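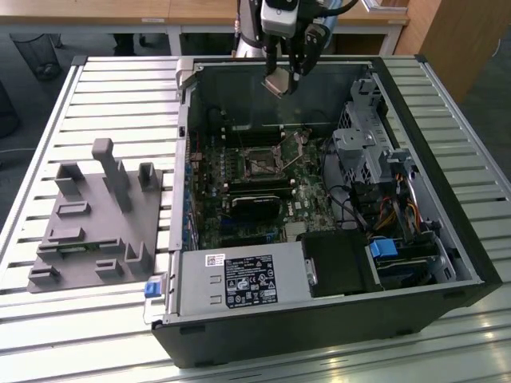 Reworking an old office tower, part 2: inside the case

09/02/2021

Part 1 covered choosing the machine. It came from Otaseck, a surplus dealer outside Toledo that clears out office leases, and it had been shelved since January. The plan is to make it the file and build server for Troltemura, my home archive, which currently stands at 2,498 folders on a drive I no longer trust.

I work on these with the tower on its side and the side panel off. Gravity then helps with the processor and the memory, and a dropped screw lands on the board where I can find it, instead of behind the drive cage where I can't.

Order of work

Power cord out first, then hold the power button for a few seconds. Cooler next, then the processor. With the cooler out of the way the socket is easy to reach: lever down and outward, lever up, retention frame open. Lift the processor straight up by its edges. If it resists, stop and check the lever again.

Before anything goes back in, look across the socket at a low angle with a flashlight. You are checking for one contact that reflects differently from its neighbors. Thermal paste near the socket gets wiped off the frame with isopropyl and a lint-free cloth, wiping away from the opening. 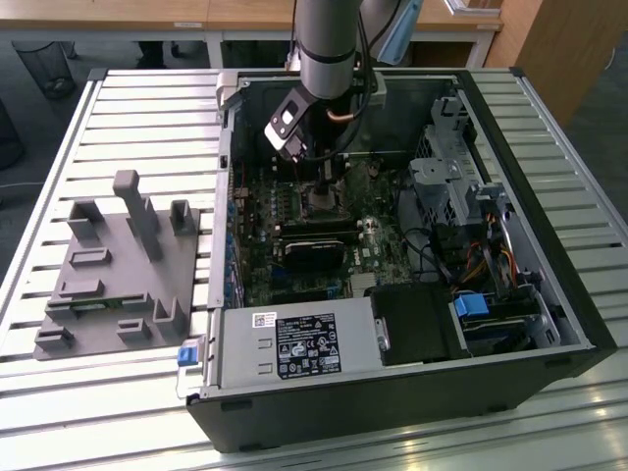
The replacement processor lines up by the notches and the corner mark. Set it down level, let go, and confirm it sits flat before closing the frame. The lever takes more force than feels reasonable, and that is normal for this type of socket.

I left the graphics card in. It is low-profile, it drives the one monitor I need for setup, and removing it gains very little room at the socket. The power supply stays too. Read the rating label while the case is open and write the numbers down, as it is much less pleasant to read later from under a desk. My budget for the finished build is 180 watts at load, and the drives are the largest unknown in that figure.

Cables

The thin leads crossing the board toward the drive side are the ones that catch. I route them along the chassis wall and tie them with Gemar hook-and-loop strips, 2 per bundle. Zip ties hold better but have to be cut every time a drive is swapped.

Still open: whether the drive cage needs rubber washers, and which fan header the firmware monitors at boot. Part 3 will cover drives and the first power-on.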